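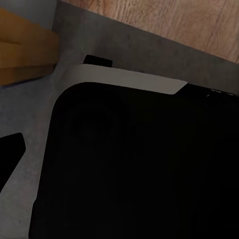 Njål Løken asked, in reply to our last report, why the ranked ladder was still closed to testers when the schedule had it open by now, and whether the delay would cost the Effiong fund anything extra. The ladder is late and the delay does not change the amount we are asking for. The details are in the sections on matchmaking and budget.

Category: Project Updates / Okberg
Reading time: 4 min
Last updated: 2020-07-23

Work finished this period

The starter set for Okberg is complete. All cards have final rules text, and the last 18 were entered into the build after the wording pass. The wording pass took longer than planned. We had used "discard" and "lose" for the same effect in different places, and testers read them as two different things. Everything now says "discard." The tutorial script was changed to match.

The deck builder was rewritten. Players can save up to 10 decks, rename them, and copy a deck code to share. In the old version a deck code stopped working whenever a card in it was changed. The codes now point to the card and ignore its version, so a code made in the spring build will still open. Codes from before that will not. We put a notice on the login page.

The tutorial is down to 2 matches from the original four. Testers were quitting in the third one. The material we cut, mostly about reaction cards and the turn timer, was moved into short tips that show up the first time the player meets the rule in a normal game.

Matchmaking and ranked play

Druton is building the match server for us under the contract you approved. Their first version paired players by win count alone, which worked in casual play. In ranked tests it put new accounts with a short lucky run against the strongest testers. They are replacing it with a rating that moves faster in a player's early games and slows down later. We received a first build of this and sent it back with a list of faults, most of them to do with dropped connections. A player who lost the connection during the opening hand was given a loss even if they came back right away.

Until that is fixed we do not want to open the ladder. Testers' ranks would have to be wiped, and we already did that to them once in the closed test.

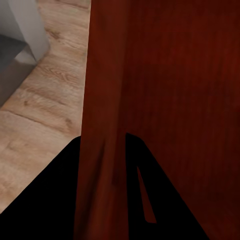
The new target for opening the ladder is August. Monthly rewards will start with the first full season after that. The reward card for the first season is drawn and has been tested in casual play, where it was too strong at its original cost. It now costs one more.

Balance

The river decks won too often in the closed test. In the week before the change they took almost 46 percent of all matches reported by testers, and there are five deck types. We changed two cards. Ferry Toll now affects only the next card played, and Flood Season can no longer be returned to hand. We have not had enough matches since then to give you a number. The hill decks are probably too weak, but we would like to see how they do without so many river decks around before touching them.

Dilton

The Dilton expansion is still at the paper stage. The theme and the main new rule — cards that can be set aside and paid for over several turns — are agreed. No art has been ordered, and none will be until the ladder is open. If we have to cut anything this year it will be the single-player chapter that goes with Dilton, and we would come to you before doing that.

Budget

Spending on art is under plan. Spending on testing is over plan by a smaller amount, as we paid for an extra round on the deck builder. Druton's work is at a fixed price, so the late match server has no effect on the total. We are holding back their second payment until the reconnect fault is closed, as the contract allows.

The sound budget has not been touched. Music was due to start this month and has been moved back to follow the ladder.

What we need from you

Please confirm that the milestone for ranked play can be moved to August. We also need a decision on the tablet version. The layout works on larger tablets, but on small ones the card text is hard to read, and fixing it means drawing a second card frame for the whole set. If you want it in the first release, we need to know before the music work is booked, as the money would have to come from there.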